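Service Robotics and Automation
Handout 6: Notes from the open day at Prallent
July 2019

These notes go with the visit to the Prallent open day. Read them before the discussion session, and bring the worksheet you filled in on site. If you missed the visit, you can still do the questions at the end, but you will need to borrow someone's timing sheet.

1. What we went to see

Prallent builds control software for two-armed robots. The open day had three stations. The first was a parts-sorting cell run by Vandano, behind a fence. The second was a floor-cleaning machine called Wamo. The third, and the one these notes deal with, was bag handling. There were 22 of us, so we went around in two groups. Each group had 30 minutes at the bag station, including questions.

The talk at the station was given by Areeba Dogar, who works on gripping. She kept it short and let the robot run while she spoke.

2. Why bags are hard

Most of what we have covered so far assumes a rigid part. You know its shape, you find its position, and you plan a grasp. A plastic bag breaks nearly all of that. It has no fixed shape, it moves when you touch it, and clear film is hard for a camera to pick out. Two layers can also stick together, and a gripper that closes on both layers has closed the bag.

Dogar's group splits the job into stages: find the rim, take hold of one side, take hold of the other side, then pull the two apart until the mouth is open. The last stage needs both arms to agree on how far to move. Too little and the mouth sags shut. Too much and the film stretches or slips out of the fingers.

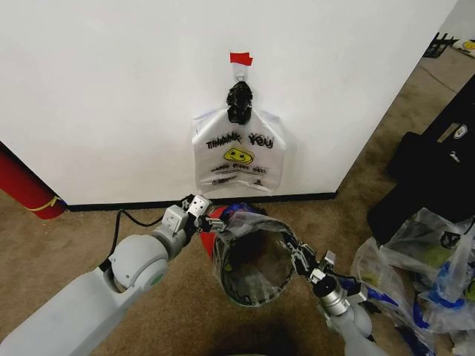
Figure 1. Clear bag held open at the rim by both grippers.

Look at where the fingers are in Figure 1. Each gripper has one side of the rim, and the mouth between them is a wide oval. The base of the bag is on the carpet, so the arms do not have to hold it all up in the air. Compare this with the hanging-load problem in Handout 4, where the full weight went through the fingertips.

3. Working near a wall

Several people asked about reach. A wall limits where the elbows and wrists can go, and a planner that works well in open space may find no path at all a short distance from a flat surface. Dogar said that her group treats the wall as a solid box with a margin in front of it. The margin is larger for the elbow than for the fingers - the fingers sometimes have to go right up to the surface.

Thin hanging items are a separate problem.
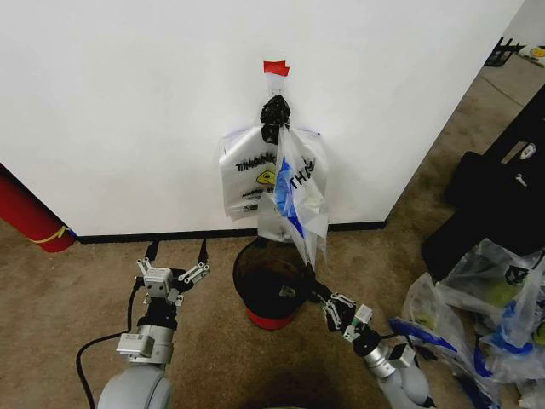

They swing when touched, and they hide whatever is behind them. If the planner treats them as solid, the arm will refuse to go near them. If it ignores them, the fingers can snag. The answer given at the station was to allow light contact with anything marked as soft and to slow the arm down in that zone. Expect this to come up in the September test.

We were also told how attempts are logged. The log for this task held 233 attempts at the time of the visit. Each is stored with the joint positions, the gripper opening and a short note from the operator. Failed attempts are kept. For your own lab work, please do the same, and write the note right away.

4. One arm or two

The Rosser paper in your reading pack argues that one arm and a fixed clamp can do most bag tasks at lower cost. That is fair for a packing line, where the bag always arrives in the same place. It is less convincing on a floor, where there is nothing to clamp to. Keep both cases in mind when you answer question 3. 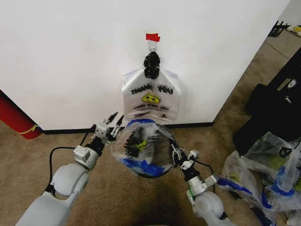
Emrys Pritchard

5. Questions for the discussion session

1. List the stages of opening a bag in order. For each one, name a sensor reading that would tell you it had failed.

2. In Figure 1 the bag rests on the floor. What changes in the force on the fingers if the bag is lifted clear?

3. Sketch a one-arm setup for the same task. Say what the fixed clamp has to do and where you would put it.

4. Suggest a way to tell one layer of film from two after the gripper has closed.

Keep each answer to half a page. Hand in the timing sheet with your answers, with your group number at the top.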